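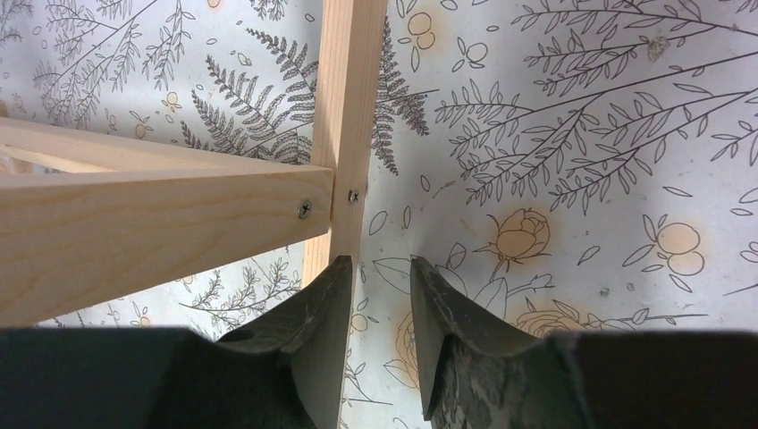
Stefaniia Stasiv objects that most gripper comparisons are run on blocks and cups, and that a gripper which does well on blocks tells the buyer very little about how it will do on washing.

Chapter 6
Comparing Grippers on Soft Goods

Print this chapter | E-mail this chapter

6.1 Scope

The objection is a fair one and sets the terms of this chapter. Chapter 5 dealt with rigid parts, for which grip force, stroke and repeat accuracy can be read from a data sheet and checked on a bench. Cloth has no fixed shape. The same sock presents a different edge each time it is hung, and a finger that closes to the correct width may still close on nothing.

The trials used here were carried out at the Skiltwood workshop in May. Two finger sets were compared, referred to throughout as the Pomska and the Sydorenko. Arms, controller and closing speed were held constant. Each set completed 30 attempts per item before the fingers were changed over.

6.2 Choice of test items

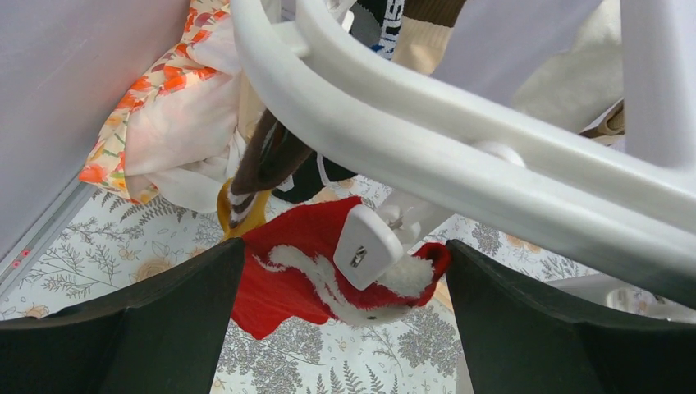 A test set should cover the range of thickness and stiffness that the gripper will meet in service. Thin knitted items slip, and thick items fill the opening before the tips have reached the intended grasp point. It is useful to include at least one item that combines two surfaces, such as the red Santa hat with its fluffy white trim, hung from a white clip. A grasp on the felt-like part and a grasp on the trim should be logged as separate cases - the mean of the two describes neither.

Clips need the same care. A clip that lets go too easily flatters a weak grasp, and a stiff one may cause a sound grasp to be scored as a slip. Nafula Kaijage's method, followed here, is to measure the release force of every clip before the trials and again after them.

6.3 One arm or two
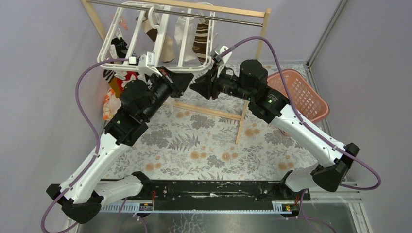
Should a gripper be tested on one arm before it is tested on a pair?
Test it on one arm first. Faults in the finger are then seen by themselves, and any further loss found with the pair can be put down to timing or reach.

In paired work the two tips share a small volume, and finger width becomes a limit in its own right. A wide pad holds cloth well but leaves less room for its partner. The closest planned approach between the tips should be stated in the report, together with the controller's stopping distance at the speed used.

6.4 Views from the wrist

A wrist camera moves with the tool, so the fingers keep their place in the picture while the background changes. This makes finger opening easy to judge. It also means that the fingers hide part of the work - often the part of most interest in the last moments before contact.
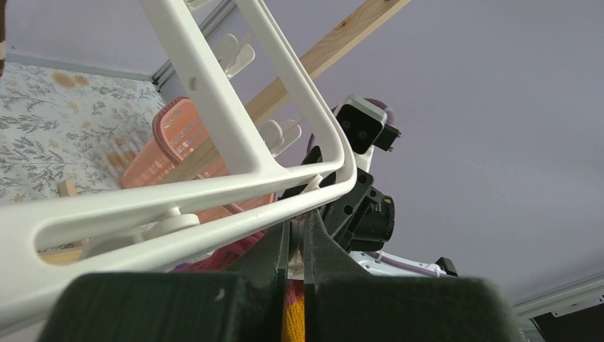

The hidden area should be measured for each finger set at full opening, at half opening and closed. Where the loss is large, a second view from a fixed camera is needed, and the two clocks must agree to within 2 milliseconds if the records are to be compared step by step.

6.5 Recording the result

Each attempt is entered as held, slipped or missed. A slip is a grasp that was made and then lost; a miss is a closure with no cloth between the tips. Older reports often merge the two under "failed", which makes them hard to use. Mostafa Ait Ali's log sheet, given in Appendix B, keeps them apart and adds a column for the clip number.

Shared 1206 times | 2 comments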